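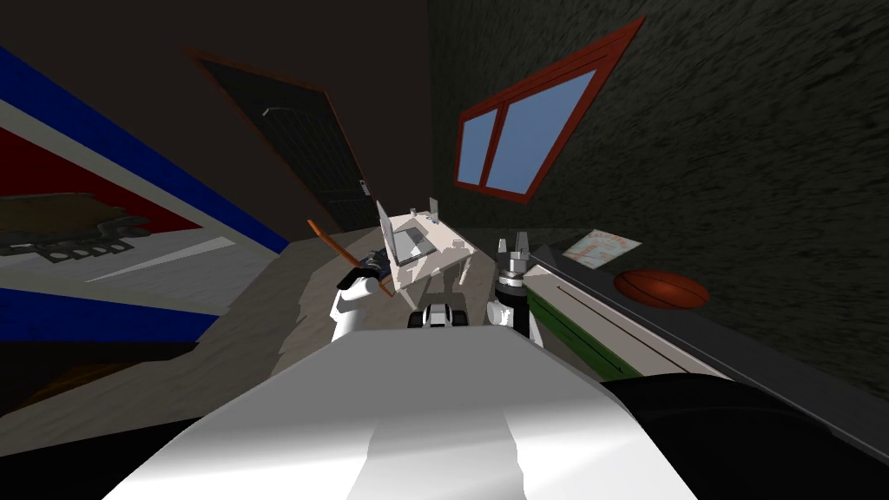

*Simulation view of the two-arm unit: the left gripper holds a thin stick, the right gripper is open. Rendering: Bemeck.*

**Bemeck puts gripper setup for its two-arm robot into one service routine**

IVVILLE, 31 Oct 2024 - Bemeck, a maker of service robots, today releases Adugna, a setup and maintenance routine for its two-arm unit. With Adugna, a technician can prepare a changed gripper in a simulated room first, and then repeat the same steps on the real machine.

The two arms of the unit can carry different grippers. Until now, each one had its own setup file and its own service sheet, and a technician had to keep both open during the work. Adugna joins them in one list. The technician selects the arm, enters the type of gripper, and checks the open position, the closed position and the holding force.

"A gripper change is a small job, but the checks after it took us too long," said Chinyere Etim, head of service at Bemeck. "In our own workshop the full setup needed 160 minutes. I wanted that a new colleague can do it in one morning, also without a second person."

The routine has 8 steps. The closing test is done with a thin stick, which shows a wrong finger position more clearly than a thick object does. If the values in simulation and on the machine do not agree, Adugna stops and asks for a new zero position of the joint before it continues.

Bestus, a repair company which looks after robots for several customers in the region, has tested the routine since August. "We found two mistakes in the first version, both in the order of the wrist checks, and they are corrected now," said Gitau Mfinanga, workshop manager at Bestus. "The printed list is still useful for us - not every site has a screen near the robot."

Adugna is free for customers with a service contract. For all others the license costs 2650 dollars per unit and includes 2 days of training in Ivville. Units with older wrist joints need a software update before the first use.

**Press contact:** Marwa Bensaid, Bemeck, Ivville
**Technical questions:** Fergal Brophy, Service Department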